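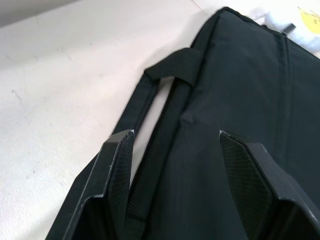

The old black laptop bag, handle and all

Siltwood Forum > Bags & Travel > One bag, no wheels: who's in?

pocketful_of_tea
2022-09-01
Right, I've done it. I've sold the wheelie case and I'm going to do all my trips with one padded black bag and whatever I can wear. First go was a couple of nights away in May and I loved it so much I've been boring everyone at work ever since! No queue at the luggage rack, no bumping down station steps, straight off the train and into a café. The bag is nothing special, black fabric, webbing handles, but it goes under any seat I've tried it on.

What I want to know is how far people push it. Two nights is easy. Has anyone done a week?

gravelfoot
Done 20 nights. Wool tops, one spare pair of trousers, wash in the sink. You get very good at sinks.

pocketful_of_tea
20!! I bow to you. What did you do about shoes?

gravelfoot
Wore them.

MrsOvenglove
I love reading these threads but I do think you're all slightly mad. I like a clean nightie and a proper towel, and a case with wheels lets me have both. My back is not what it was either, and a bag hanging off one shoulder for an afternoon would finish me off.

pocketful_of_tea
Fair point about the shoulder. I swap sides every so often and try to keep it light. If it's heavy enough to notice on the landing at home, something comes out.

tin_whistle_88
Question for the laptop carriers, do you take a mouse? I can't stand trackpads for anything longer than an email, so mine always comes, and then I feel daft for carrying it. Best thing I own though.
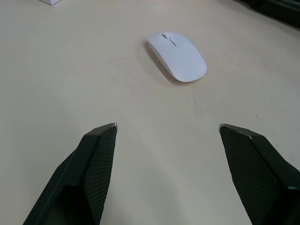
white wireless mouse, slim enough for a side pocket

gravelfoot
Trackpad. Learn the gestures, takes an evening.

tin_whistle_88
I've had years of evenings and I still hate it. It's staying in the bag!

harbour_lights
Mouse every time. I do spreadsheets on trains and I'd rather leave a jumper behind. Put it in a sock, by the way, it saves it getting scratched by your keys and the sock was coming anyway.

Has anyone used the Jasero pouches? I've got 3 and they're brilliant, cables in one, wash things in another, and the last is for bits of paper I swear I'll sort out when I get home.

MrsOvenglove
Now pouches I can get behind. I have the Breltolo ones and they've been through the machine more often than my curtains.

gravelfoot
Pouches are just extra weight. My whole bag is 544 grams empty and I'm not spoiling that.

harbour_lights
You weighed it to the gram, didn't you. I don't agree anyway, you lose more time digging for a charger than you'll ever save on weight.

pocketful_of_tea
I'm with harbour_lights. The thing that helped me most was laying it all out on a table the night before, every last item, and leaving it there while I had my tea.
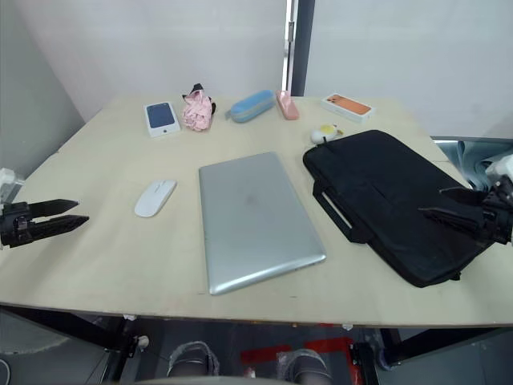

Then I go back and take away anything I've packed "just in case". Last time I put back an umbrella, a second book and a travel iron (I know, I know). It rained, and I bought a cheap brolly outside the El Idrissi bakery and was perfectly happy.

MrsOvenglove
So you ended up with an umbrella after all!

pocketful_of_tea
I did, and a bag of almond biscuits, which did not fit. Had to eat them on the platform.

tin_whistle_88
Trying it next month for a long weekend. Mouse in sock, no iron. Will report back.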